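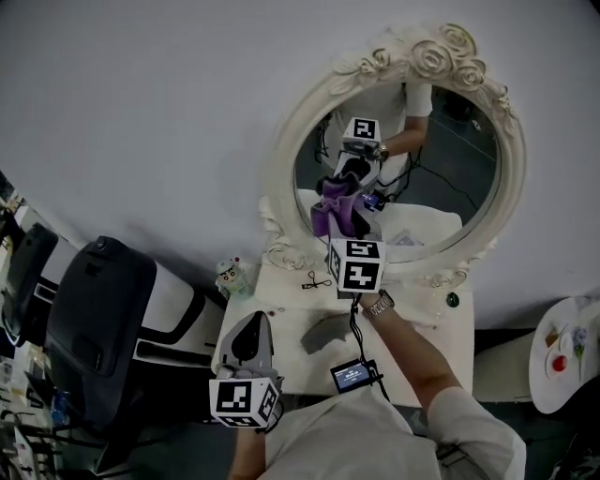

Purple cloth, two grippers, one vanity mirror.

Fancy giving us a hand? I'm Zoi Mavromatis, and I look after the gripper build at the Brestby shared workshop. We're after 6 people to wipe mirrors with our hand-held grippers, one in each hand, so our home-built robot arm has something decent to learn from.

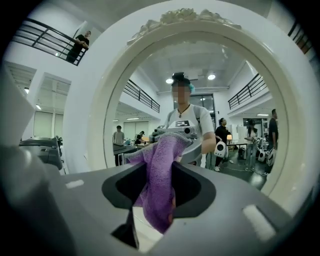
Towel up against the glass.

You don't need any experience - just steady hands and a bit of patience! Sessions last 50 minutes and tea is on us. I'd also love to hear from anyone who can solder, as Ming-te Kao is building the second arm and could really use company at the bench.
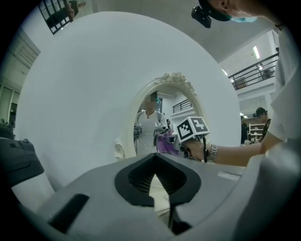
How to join in

Send me a note through the Brestby page by 2 Nov 2025, and tell me if you're left-handed - we're short of lefties.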